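Guides > Tabletop Set-Up > Section 4: Trays, Baskets, Bowls and Plants

Jan 24, 2024
By Lerato Du Plessis

4. Laying out your tidy-up table

Now for the fun part! Once the table is level and the rails are tight (Section 3), you can lay out the pieces. A good layout makes sorting a real pleasure, so take your time and move things about until you like it.

4.1 Before you start

1. Wipe the wooden top with a barely damp cloth, then dry it along the grain.
2. Leave it clear for 15 minutes.
3. Stick felt pads under anything with a hard base.

CAUTION: Never stand a freshly watered pot straight on bare wood. Use a holder or saucer, and empty it once the pot has drained.
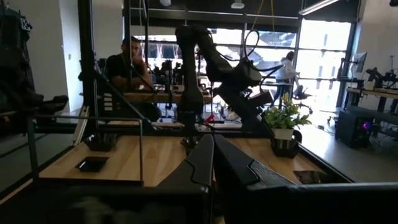 4.2 Placing the trays and the plant

1. Set the flat trays first, well apart, so that each has its own patch of table.
2. Put the plant in its holder and turn the fullest side towards the room.
3. Try a small object in each tray. If you have to stretch, bring the tray 20 mm closer and try again.

NOTE: A little greenery cheers up the whole job (we'd put one on every table if we could), but trim any leaves that trail into a tray.

4.3 Adding a basket

1. Choose a basket low enough to see into from where you stand.
2. Lower it on to the wood. Don't slide it.
3. Drop in your small bits and bobs, lightest last.
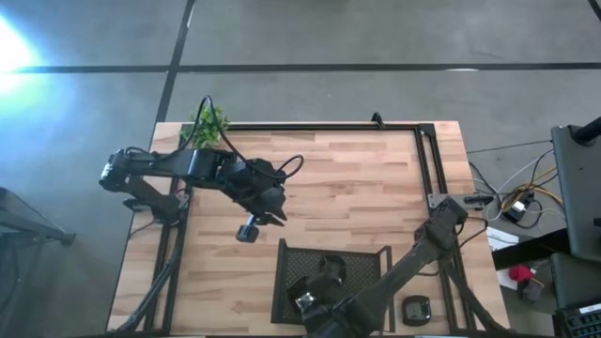 Baskets are brilliant for things you pick up and put back all day long. Keep yours inside the rails, where it won't be nudged off by a passing elbow. A rectangular one in black mesh, like the basket on this butcher-block top, stands out beautifully against pale wood, and fine mesh is easily cleaned with a soft brush.

CAUTION: Lift a full basket with both hands, from underneath.

4.4 Adding bowls

1. Place the larger bowl first and the shallower one beside it.
2. Check that both sit flat and don't rock.
3. Use the deep bowl for bulky items and the shallow one for anything you need to find quickly.
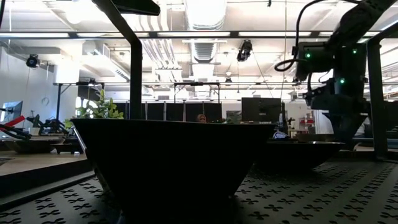
4. Swap the two over if you find yourself always reaching across. It's a tiny change and it makes a lovely difference!
5. When you're happy, mark each spot with a small dot of removable tape.

NOTE: Peel off the tape before oiling the wood. Oiling is covered in Section 6.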